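6.3 시뮬레이션 셀의 그리퍼 및 손목 카메라 설정

본 절은 Forirus 시뮬레이션 셀에서 2지 그리퍼와 손목 카메라를 초기화하고 점검하는 절차를 다룬다. 실물 셀의 배선과 고정은 5장을 따른다. 절차를 시작하기 전에 6.2절의 장면 불러오기가 끝나 있어야 한다.

주의: 물리 연산이 실행 중인 상태에서 그리퍼 모델을 교체하지 않는다. 관절 상태가 이전 모델의 값으로 남아 손가락이 손목 링크와 겹칠 수 있다.

6.3.1 그리퍼 초기화

1. 물리 연산을 정지하고 제어 창의 상태 표시가 ‘대기’인지 확인한다.
2. 말단장치 목록에서 2지 평행형을 선택한다.
3. 공구 중심점(TCP)을 두 손가락 끝의 중간 지점으로 지정한다. 손목 플랜지를 기준으로 한 기존 값은 삭제한다.
4. 제어 포트에 2583을 입력하고 연결을 누른다.
5. 물리 연산을 다시 시작한 뒤 ‘완전 열림’ 명령을 보낸다.
6. 명령값과 관절 피드백의 차이가 허용 범위 안에 드는지 확인한다. 벗어나면 1단계로 돌아간다.

참고: 연결이 거부되면 이전 세션이 포트를 점유하고 있는 경우가 많다. 세션 관리자에서 해당 항목을 종료한 뒤 4단계부터 반복한다.

6.3.2 손목 카메라 확인

1. 카메라의 상위 링크를 그리퍼 몸체로 지정한다. 손가락 링크에 연결하면 개폐할 때마다 시점이 움직인다.
2. 그리퍼를 완전히 연 상태에서 미리보기를 연다.
3. 손가락 두 개의 끝이 모두 화면 안에 들어오고 높이가 거의 같은지 본다. 한쪽이 뚜렷하게 높으면 카메라의 롤 값을 수정한다.
4. 손가락 사이에 작업면이 보이는지 확인한다. 그리퍼 몸체가 이 영역을 가리면 카메라를 손끝 방향으로 옮긴다.
5. 손가락 안쪽 면의 밝기는 조명 방향에 따라 좌우가 다르게 나올 수 있다. 이 차이만으로 재질 설정을 변경하지 않는다.
6. 설정을 저장하고 1000스텝 동안 빈 동작을 실행한다. 경고 52가 기록되면 충돌 메시를 다시 생성한다.

주의: 작업면의 질감 배율을 바꾼 경우 미리보기를 닫았다가 다시 연다. 열려 있는 창에는 변경 전 질감이 남는다.

6.3.3 정기 점검

장면 파일을 갱신할 때마다 6.3.2의 2~4단계를 반복한다. 점검 결과는 셀 기록부에 날짜, 장면 버전, 점검자 순으로 적는다. TCP 값을 수정했다면 수정 전 값도 함께 남긴다. 기록부 양식의 변경은 Tetsuya Miyazaki에게 요청한다.

개정: 2022-03-12, 6.3.2의 5단계 추가.

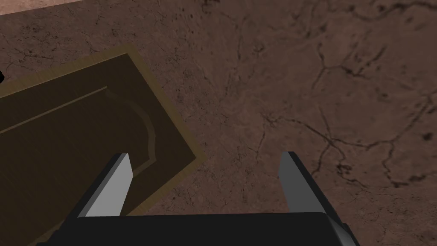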